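Parkden Lunch Packing: Data Card

Maintainer: Theda Ruppert
Annotation: Kornél Dudás, Shadi Karaki
Last revised: May

Summary

Parkden Lunch Packing covers the packing and unpacking of cold lunches on a table. It holds 354 episodes, of which 50 are reserved for testing. Episode length is capped at 90 seconds.

Items

Food items are grouped into 12 classes. Sandwiches are labeled by wrapping (clear film, paper, none) and by number of bread slices. Fillings are labeled by color only, as the annotators could not agree on vegetables seen through film. Containers are labeled by shape and material.

Fields

item_class: one of the 12 classes
wrap: film, paper, none
slices: integer, sandwiches only
filling_color: list, left to right
container: shape and material
outcome: placed, dropped, aborted

Sample record

item_class: sandwich
wrap: film
slices: 3
filling_color: orange-red, green
container: round, wicker 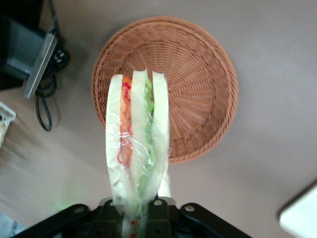
Known issues

Wrinkled film produces highlights that the segmentation masks sometimes split into separate regions. Masks for film-wrapped items were redrawn by hand in the test split but not in training.

White bread against the pale table has weak edges. Use the v2 masks.

Contact

Label corrections go to Shadi Karaki. Include the episode number and the field name.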